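4.3 Recording examples in the simulated kitchen

Before you start, make sure that the scene is loaded completely and both arms are in the home position. If one arm is still moving, wait. The recorder takes everything from the first frame, also the movement that you did not want.

1. Open the Coment recorder and choose the task from the list. For the kitchen counter the task number is 683.

2. Type the instruction sentence in the field "Prompt". Use short and plain words, for example "put the pepper on the board". Please do not copy the sentence from the last task without reading it again.

3. Press Reset. The objects get new positions inside the allowed area. If an object falls from the counter after the reset, press Reset one more time and do not record.

4. Press Record and move the arms with the two hand controllers. Go slowly near the objects. When only one arm has work to do, keep the other one still with its fingers closed, and keep it away from the path of the working arm.

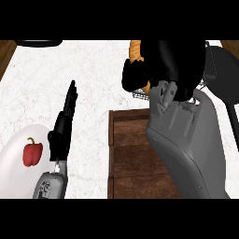 Simulator view: Hundwood documentation

The left gripper is empty in this view and the right gripper holds the orange food item near the wire basket. Check your own view in the same manner before you go on: the object must be between the two fingers, and you must know at every moment which arm is holding it.

5. Bring the object to the goal, open the fingers and move the arm up before you press Stop. An episode which stops with closed fingers is rejected at upload.

6. Give the episode a mark: Good, Repeat or Broken. Use Repeat when the task is done but the movement has long pauses.

Note: The large gray wrist can hide a part of the board from the head view. In this case switch to the wrist view with key 2. The switch is not saved in the episode.

Note: One episode can have maximum 2517 steps. After this the recorder stops by itself and the mark is set to Broken.

CAUTION: Do not change the lighting or the table texture during a session. The McPhee training script reads these values only one time, from the first episode, and will use them for all the others.

CAUTION: Do not rename the episode files by hand. The index will not find them anymore.

7. When the session is finished, press Upload. The transfer to the Plillberg server uses port 2930. If the port is closed, the files stay in the local folder "pending" and you can send them later, see section 4.5.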